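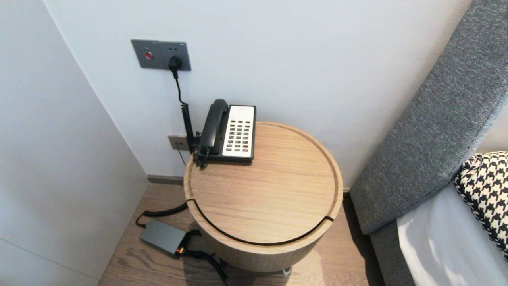

I spent most of April putting my CDs in order, which I can only recommend to people with a boiler to wait in for. There are 157 of them. I had been telling people it was "a few hundred" for years, so that was a blow to start with.

The first problem was what to do with Ullix. They made two albums of shouty guitar stuff, then a third that is entirely accordion, and I have never worked out whether they lost a bet. Alphabetical order doesn't care, of course. But I do, and I don't want to reach for the loud one at seven in the morning and get a waltz. (The waltz one has aged better. I was very rude about it when it came out and I'd like that forgotten.)

Then there's Karetti, who I loved so much at 15 that I wrote their name on my school bag in correction fluid, with one T. I played their first album right through for the first time in ages and was surprised by how much of it is intro. Track four doesn't get going until you've had time to make toast. The singing is still lovely though, and the drummer still sounds as if he's being paid by the cymbal.

My favourite find was a Nørgaard live disc I'd have sworn I never owned. It was inside the case for something else, and the something else is now missing, so I'm one up and one down. It was recorded at the Corn Hall in Stultlow, a venue with the acoustics of a swimming pool. I was at that gig! I paid 67 pence for a cup of squash and stood behind a pillar. You can hear a man near the front shout for the same song all night, and they never play it. He keeps at it right through the encore and I found myself rooting for him.

They've got a new record out, called 2059, and it's fine. It's a concept album about the future, and the future has a lot of synthesisers in it, much as it did last time. I've given it three goes and can hum one chorus, or possibly the advert that came on afterwards.

The boiler man came in the end, looked at the piles all over the carpet and asked if I was having a clear-out. I said yes. I have since bought two more, and the shelf only goes up to S.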